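The Last Load
Folding is the part of laundry that machines in the basement never took over, and most of us learned it badly

The washer takes 38 minutes and asks for nothing. The dryer takes longer and buzzes when it's finished. Then the clothes come upstairs in a heap, and the heap goes on the bed, and that is where laundry stops in a good many homes.

It stopped there in mine for most of last winter. I would put the pile on the bed after supper, move it to a chair at bedtime and move it back in the morning. By Friday I was getting dressed out of it.

Over the past few months I have been asking people how they fold. The answers were more detailed than I expected. People who could not say what they had for lunch on Tuesday could tell me which sleeve goes in first, and why their mother's way was wrong.

Almost everyone does it on the bed. Laundry rooms in new houses come with a counter for the purpose, and the counter fills up with detergent and single socks. A bed is wide, it sits in the same room as the dresser, and it has to be cleared before anyone can sleep. Its one real fault is that it's soft. A mattress gives under your hands, and a shirt pressed flat on it will ripple again as soon as you let go.

A plain sheet pulled tight helps with that. So does taking the comforter off first. At the Landell, a small hotel where I spent a morning with the linen staff, the folding is done on a padded table covered in canvas, at hip height. The staff told me the height matters more than the surface. A bed is too low for most adults, and an hour of bending over one is hard on the back. Several of them kneel on the floor when they fold at home.

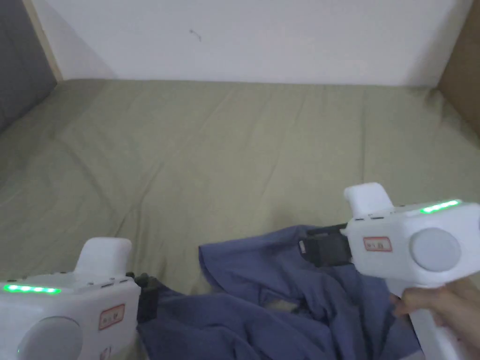 Dark clothes cause the most complaints. On a navy or black garment the seams are hard to find, especially in the evening under one ceiling bulb, and it can take three tries to tell the front from the back. The advice from the Landell was to stop looking and feel for something stiff. A collar, a waistband or a hem will do. Hold it at both ends, lift it clear of the bed and let the rest hang. Most of the tangle falls out without any help.

After that the methods split. The Vurnard method, which went around in a thin paperback in 2000 and still has followers, folds everything into thirds and stands it on edge in the drawer. The Trotier method lays things flat and stacks them by weight, heavy at the bottom. I tried each for a month. Vurnard looks better when you open the drawer. Trotier is faster – a full basket took me half as long – but whatever I wanted was always under something else.

At Ağca, a wash-and-fold shop near the bus station, they use neither. Shirts go face down, sides in, bottom up, and onto the pile. On a busy day the counter turns out over 1000 pieces, and the staff don't stop to square the corners.

I asked what they did with their own laundry. Two of them said they folded it the same way, at the shop, before going home. The third said hers was on the bed.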